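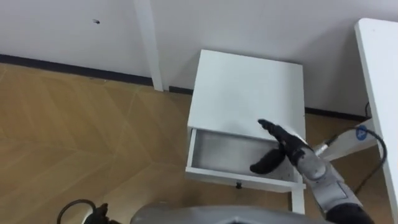 Pei-shan Tse had never so much as climbed a stepladder without holding on when she booked her first tandem skydive at Trunton. She has now made 140 jumps, and she still gets giddy talking about number one. "I didn't sleep a wink the night before," she says, laughing. "I'd left my booking form in the nightstand, and every hour I pulled the drawer open to check I hadn't dreamt it!" White nightstand, plain white wall, herringbone or chevron floor – she remembers staring at the lot until it got light.

Her instructor that September was Valeriano Pacheco, who has 1,374 jumps behind him and the calmest voice I have ever heard on an airfield. What does he tell people in the doorway? "Very little," he says. "Chin up, hips forward, smile. If I give them a speech they only remember that I gave a speech."

Tse remembers the noise most of all. "The door opens and it's just this enormous roar, and then you're out and you're screaming, and you realise you're screaming because you love it." She booked again before she had her harness off.

The two of them now jump together most weekends, and they are planning a trip to Larno, where the drop zone sits 859 metres up and you can see right down the valley on the ride up. Pacheco has been there 3 times and can't stop going on about it. "The light in the morning! You come out of the plane and the whole lake is gold."

I asked Tse if the nerves ever go. "No, and I'd be sad if they did," she says. "My hands still shake on the ride up. Then Val gives me the thumbs up and off we go."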